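Dastemix Hand-Held Gripper Kit – review after one term in our robotics club

Posted 6/25/23
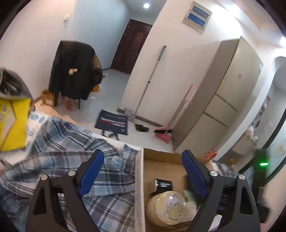

Our student club bought two of these kits in December, for a project where the members teach a robot to fold clothes and put small things in boxes. You hold the tool in your hand, squeeze, and the two fingers close. Before this we used the Prusteck, which has a motor and needs a cable to the laptop. With cloth the Dastemix is much easier. A plaid garment on a white tabletop, with folds going in different directions, is a normal exercise for us, and the blue pads are easy to tell apart from the dark gray arms when students watch their recordings later.

The kit has 57 parts and one printed manual. The manual is the weak point. Page 7 shows the links the wrong way around, so our first tool did not close straight and we had to open it again. The pivot screws are good quality, but they should be checked often. After 1000 squeezes (we kept a list for the club report) one of ours had become a little free.

The pads hold a shirt well if you take it by a raised fold. Flat cloth is difficult, and beginners push too hard on the table. Round containers are also not so simple – the students learned to come from above and close slowly. The handle is made for a bigger hand than most of our members have. We put tape on it.

Spare pads are sold only in pairs by Jurčo, and our order took very long to arrive. I would like to see one extra pair in the box for this price.

We used both tools at the Pukeck student competition and finished in the middle of the table, mostly for reasons of our own software. For a school club I can recommend the kit. Four stars from five.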